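Skerskaのワイヤーブックスタンドを半年使った感想

最終更新日:2018年5月8日
この記事は5分で読めます

机の上に置く本立てを買い替えた。Skerskaのワイヤータイプで、購入は昨年の10月。近所の雑貨店で在庫が残り1つだったものを、そのまま持ち帰った。以前はBrikonのアクリル製L字ブックエンドを使っていたが、片側が割れたので処分した。

先に結論を書くと、冊数が少なく、出し入れの多い人には向いている。本棚の代わりを期待して買うと物足りないと思う。

構造は単純で、細い金属線を曲げて作った枠に本を差し込むだけである。組み立ては不要。箱から出して置けば使える。説明書は紙が1枚入っていて、耐荷重と手入れの方法が書いてあった。手入れといっても乾いた布で拭くだけだ。

自分の机は幅があまりなく、作業中はノートと資料を広げるので、本に使える場所は奥の25センチほどの区画しかない、と最初は考えていた。測り直したらきっちり25センチだった。そこに収まることが条件で、奥行きもできれば短いほうがいい。Skerskaはこの条件を満たした。線が細いため、置いたときに机が狭くなった感じがしないのは助かる。Brikonのときは厚い板が両側に立っていて、本が少ない日でも場所を取っていた。

差しているのは、仕事で引く参考書が数冊と、薄い冊子である。厚い本は問題ない。手前から見ると線はほとんど目立たず、本だけが並んでいるように見える。

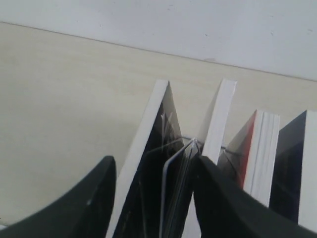
不満があるとすれば、本の傾きだ。仕切りの間隔に対して本が薄いと、まっすぐには立たず、隣の本にもたれる。背の高い本を端に置くと特に斜めになりやすい。倒れて机に落ちたことは半年で一度もないので実用上は困っていないが、きちんと垂直に揃っていないと気になる人は、仕切り板のあるものを選んだほうがいい。

薄い冊子との相性もあまりよくない。ページの多い本は自分の厚みで立つが、冊子は上のほうが開いてくる。長く差しておくと紙に癖がつきそうなので、今は隣の本との隙間を狭くして挟むようにしている。ばらの紙を何枚も挟んだ冊子なら、クリアファイルに入れてから差すのが確実だと思う。

滑りについて。うちの机は明るい色の木の天板で、塗装は薄い。底に小さなゴムが付いていて、本を1冊抜いたくらいでは動かない。両手がふさがっているときに片手で雑に引き抜くと、少しだけ手前にずれる。ゴムは今のところ剥がれていない。天板にも跡は残っていない。

重さをかけたときの様子も見ておいた。辞書を含めて9冊まで入れてみたところ、端の線がわずかに外へ開いた。抜くと元に戻ったが、常用する量ではないと判断した。5冊あたりがちょうどよく、出し入れも楽だった。説明書の耐荷重にはまだ余裕があるはずだが、線のたわみが先に気になる。

比較として、職場で使っているStumotenの木製ブックスタンドについても書いておく。こちらは左右の板をスライドさせて幅を変える方式で、重い本をたくさん立てるならStumotenが安定している。ただし本体が重く、掃除のときに動かすのが面倒だ。板の継ぎ目にほこりもたまる。Skerskaは本ごと持ち上げて拭けるし、線の間に指が入るので掃除の手間は少ない。

Donnellyからも似た形のワイヤー製が出ていて、買う前に店頭で触った。線が太く、たわみは少なそうだった。そのかわり仕切りの間隔が広く、薄い本はもっと傾くと思う。値段はDonnellyのほうが少し高かった。大判の図録や楽譜を立てるならDonnellyを選んでいたかもしれない。

表面の塗装は、半年経って角の部分がほんの少しだけ光ってきた。本の表紙がこすれる場所である。表紙の側に色移りはない。つやのある黒い表紙の本はもともと擦り傷が目立つので、線に当たる位置には置かないようにした。

まとめて点数をつけると、10点満点で8点。減点は傾きと冊子の扱いで1点ずつ。値段を考えれば満足している。

向いている人は、机に数冊だけ本を出しておきたい人、掃除のたびに物を動かす人。向いていないのは、文庫や冊子を大量に立てたい人、本の背をきれいに揃えて見せたい人である。

もう1台買って台所のレシピ本用にするつもりだったが、先週店に行ったら棚に出ていなかった。入荷は未定とのことなので、しばらく待つ。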